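A shop that still wraps things in paper

By Cathal Ní Chonaill

It is just after eight in the morning when Deividas Dambrauskienė lets me in through the side door at Culletham, and before I have my coat off he has put a mug of tea in my hand and apologised for the biscuits, which he says are the ones the customers don't like. He has been selling things for the kitchen and the table here for ten years, first from a market stall and now from what used to be the wool shop.

"I never planned on a shop," he tells me, settling down on a stool behind the till. "I had a stall and a van, and the van died outside this building one July. I was sitting on the kerb waiting for the breakdown man and there was a sign in the window. So that was me - a shopkeeper."

The early days were lean. He remembers taking three pounds in one whole afternoon, all of it from a lady who wanted a washing-up brush and then came back to ask whether it was dishwasher safe. He laughs about it now, though I get the feeling he didn't laugh much at the time.

What turned things round was bread. A bakery opened across the road, and people who had just bought a nice loaf came over wanting something to put it in.

"Baskets, boards, a decent knife, a cloth," he says. "I'd been trying to sell them egg timers! You have to look at what's in people's hands when they walk through the door."

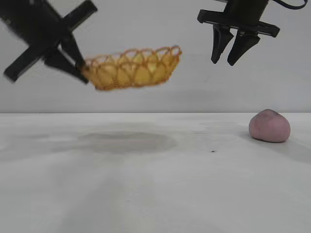
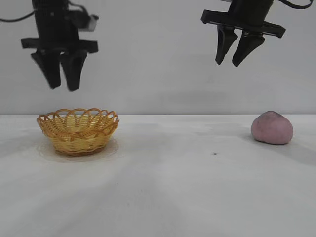
He is fond of baskets generally, and will talk about them for as long as you let him. His grandmother kept one on the table every day of the year, with bread in it at dinner and her sewing in it afterwards, and he has a soft spot for anything that earns its place like that. He tells customers to shake the crumbs out every night and never to leave a basket on a sunny windowsill, and he knows full well that most of them will do both things wrong.

I ask about money, a little shyly, and he doesn't mind at all. December brought in 409 sales and January 324, and he was pleased with January, when he usually does the painting.

Would he open a second shop? He shakes his head before I've finished the question.

"My wife would change the locks," he says. "And I'd miss the talking. Come on, finish your tea, I've got to put the sign out."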